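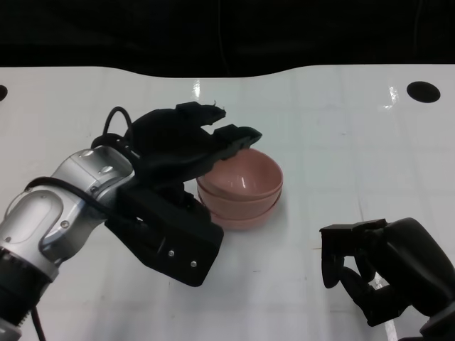 3. Materials and Table Layout

Eoin Mac Carthaigh and Mathias Trummer
August 13, 2026
Shares: 3 | Comments: 2

3.1 Bowls

The bowls were bought as a single lot from Eberhard, a catering supplier in Zarnham. We wanted a shape that people would know from their own kitchens and that would nest without a lid or a locking ring. Plates were tried first and dropped. A pile of plates can be built slightly off center and still look tidy, so it was hard to say where a good stack ended and a poor one began. With bowls the difference is easier to judge. A bowl that is not seated properly sits at a tilt, and the gap between its rim and the rim below is wider on one side.

All bowls in the main set are pink. An earlier set, used in the November pilot at Lestenbridge, mixed several colors, and raters told us that they tended to judge the colors as separate groups. With a single color they looked at the rims. The drawback is that one bowl is hard to tell from the next inside a stack, so each was marked underneath with a small pencil number before the work began. Bowls with chips or scratches on the rim were set aside and not used again.

3.2 Surface

The table has a glossy white top with faint gray lines that divide it into large squares, and a black backdrop closes off the far side (Figure 2). We kept the lines because they gave a simple way to write down where a stack stood. Positions were recorded by square, counting from the near left corner, and no finer measure was taken. There are round holes in the tabletop toward the back. Stacks were never started over a hole or directly beside one.

Gloss was a mixed blessing. The top wipes clean quickly, but the overhead lights leave bright spots on it, and raters working from pictures sometimes took a bright spot for a mark on the table. We asked them to ignore anything on the surface that was not a bowl. A matte cloth was tested for one afternoon. It wrinkled under the lowest bowl, and we went back to the bare top.

Figure 2. Stacked pink bowls on the white tabletop.

3.3 What counts as a stack

A stack is two or more bowls placed one inside another, all facing up, with the lowest resting flat on the table. Bowls placed upside down were scored separately. The full set holds 340 stacks, each rated by both authors without discussion on a three-point scale: seated, tilted, or fallen. Where the two ratings differed, the stack was looked at again and the lower rating was kept.

Most differences concerned the top bowl. When it leans only slightly, the answer depends on the side it is viewed from, and we did not find a rule that settled every case. The Etness rating sheet has a fourth level for these stacks, which we left out to keep the scale short. The comments written beside each rating are kept with the scores and are used again in Section 5.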